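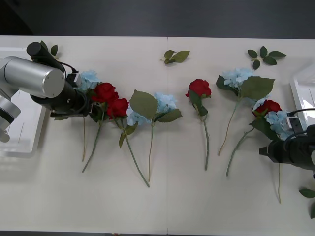

Skornaveck 双臂示教套件

大家好,我是 Sunita Bajpai,在 Histora 管示教产品这一摊。这页本来该写得很正经,可我天天跟它打交道,就按平时聊天的口气写啦。

先说它干什么:你握着一对主手,桌上两条从臂跟着你动,左手管左臂,右手管右臂,夹爪开合用食指扣。做完一遍,关节角、夹爪开度和相机画面就一起存下来了,拿去训练就行。也可以不用主手,切到拖动模式,直接扶着机械臂走一遍(我个人更喜欢主手,站着不累)。

我拿来练手最多的任务是理花:仿真的红玫瑰和浅蓝绣球,平放在白桌面上,花头朝外,花茎朝自己,两只夹爪从两边伸进来,夹茎,别碰花瓣。听着简单吧?第一次上手的人十有八九会夹到叶子!花茎细,绣球的花头又大,容易挡住夹爪尖,这时候就得多看腕部相机,少看桌面。我们用这套件录了400多条理花演示,新来的同事练上17条左右,手就稳了。

几条使用心得:
夹之前先停半拍,让两臂都静下来再合爪,数据干净很多。
花茎挨得近的时候,一只手先动,另一只手等着,别抢。
录坏了就踩左边踏板,当前这条直接作废,不用回去翻文件。
线缆在夹爪上方留一点弧度,别扎太紧,转腕的时候会扯。

套件里有:主手一对,从臂一对,黑色夹爪两只,腕部相机两个,踏板一组,录制软件 Clisanness(装好就能用,中文界面)。桌子和花要自己备,白色桌面效果最好,反光的玻璃台面我劝你别试。

选配:Kushwaha 软指套,31元一副,夹细茎、夹纸边都好使。它是易耗品,建议多买两副放抽屉里。

租用价每月1,525元,含远程调试一次。买断请来信问我,交货要看排期,12月下单的一般得等到年后。

还有人问左撇子能不能用。能呀,软件设置里有个“主从互换”,勾上以后记得重新回零,不然两条臂会往反方向走,我自己就吓过一跳。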